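# Two Arms, One Table: Building a Bimanual Rig in a Shared Workshop

## 1. What I set out to do

The aim, as written on my proposal form, was "to construct a low-cost two-armed manipulation platform and evaluate its performance on household objects". The aim as I understood it by July was to get one arm to hand a ball to the other arm without either of them hitting the wall.

I chose the project because the workshop in Kadville already had most of a frame. It had been started for a previous project called Frota, which was going to be a seed-sorting machine and ended up as four lengths of aluminium rail and a drawer of unlabelled brackets. I inherited both. The brackets were for a different rail.

## 2. The build

The enclosure is aluminium extrusion with pale panels on three sides and the front left open. I wanted plain walls so that the camera would have nothing interesting to look at except the work. The first panels I tried were glossy, and the camera spent a day tracking the reflection of my jumper.

Both arms stand at the front and reach inwards over a white tabletop. The mounting plate is second-hand and already had a grid of holes in it, none of which matched the arm bases. I drilled new ones. I then drilled some more, having measured from the wrong edge, and anyone who wants to know the history of this project can read it off the plate.

The arms are kits from Cludov. Assembly took two weekends, and the instructions were good up to the wrist, at which point they assumed I had a third hand. The left arm went together well. The right arm has always had a slight twist in the elbow, which I have corrected in software, in the sense that I subtract a number and it stops bothering me.

### 2.1 Cables

Cables took longer than everything else in this section put together. An arm that moves needs slack, and slack finds things to catch on. My first attempt ran everything tightly along the links with cable ties, and the arm could reach any position it liked provided it was the one it was already in.

The second attempt left generous loops, which the other arm then picked up. It was the cleanest grasp I recorded all month.

The present arrangement has the purple cables looping outside the left arm and over the top of the right one, so that both stay out of the space between the grippers. A toothed guide strip along the front edge keeps the rest from wandering. I recommend the guide strip to anybody attempting this. I don't recommend fitting it last, as I did, when every wire has to come out again to go through it.

## 3. Software

Control runs on a small program I called Fenov, which started as a single script and now has a folder called "old" and another called "old2". It holds a list of poses for each arm and moves through them in step, waiting for both to report that they have arrived before going on.

The waiting matters. Without it the left arm, which is faster, turned up to every handover early and closed on nothing. With it, the two of them move like people trying to get a sofa down a staircase — slow, and with a lot of stopping — but they do meet in the middle. 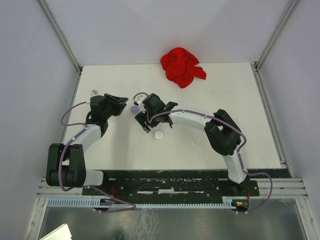
Getting the meeting point right was the next job. Each arm has its own idea of where the table is, and the two ideas were several millimetres apart. I lined them up by bringing both grippers to the same mark on the tabletop and nudging one set of coordinates until they agreed. I did this by eye, with a steel rule, on a Monday evening, and have not had the courage to repeat it.

There is also a stop button. My supervisor insisted on it before anything was powered, and I thought this was fussy until the right arm tried to fold itself through its own base. I have since moved the button closer to my chair.

## 4. Tests

I ran two sets of trials with a small soft ball. In each trial one arm picked the ball up, carried it to the middle and passed it to the other, which put it down. A trial counted as a success only if the ball ended on the table under the second arm's control. Landing on the table by gravity didn't count, although I did argue the point with myself.

| Set | Trials | Successful handovers |
|---|---|---|
| Before alignment | 100 | 2 |
| After alignment | 100 | 69 |

The two successes in the first set were luck. In one of them the ball bounced.

Most failures in the second set came at the moment of letting go. The giving arm opened its gripper in one quick movement, and if the receiving arm had only a shallow hold, the ball left sideways. Opening more slowly helped in the few runs where I tried it, but those were done after the trials had finished and aren't in the table.

I also tried cloth, because the proposal said "household objects" and I had signed it. The arms can pinch a cloth and lift it. Folding is a different matter. My program has no idea what shape the cloth is in, so it goes to where a corner ought to be and grips whatever it finds there, usually the middle and sometimes air. I haven't given a success figure for folding, as I would have needed a definition of success generous enough to include a heap.

## 5. What I would do differently

I would buy the right brackets at the start. I would fit the cable guide before the arms, and I would label both ends of every wire, having labelled only the ends that were easy to reach.

I would also replace the fixed list of poses. At present the ball has to start in the same place every time, and I put it back there by hand, so for the whole of the test programme I was the most reliable component in the system and also the slowest. A camera that could find the ball properly would fix this. The one I have finds it in the morning and loses it once the sun comes round to the workshop window.

The rig is staying up over the summer. The elbow correction is in the settings file under "elbow", and the spare screws for the left wrist are in the Frota drawer with the brackets.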